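Illden Council extends opening hours at Stoica Road library

Illden Council has confirmed that the library on Stoica Road will remain open until 7 in the evening from September. The decision follows a public consultation which received 2,513 responses, of which 747 came from residents of the Ketent ward.

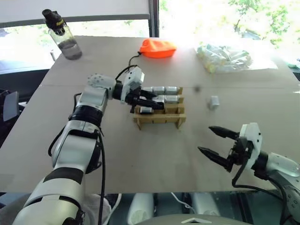
Two additional members of staff will be appointed to cover the later hours. Farzad Salehi, head of library services, said the council was grateful to all who had taken part. The branch at Kereo Lane will keep its present timetable. Reserved items may be collected from either branch.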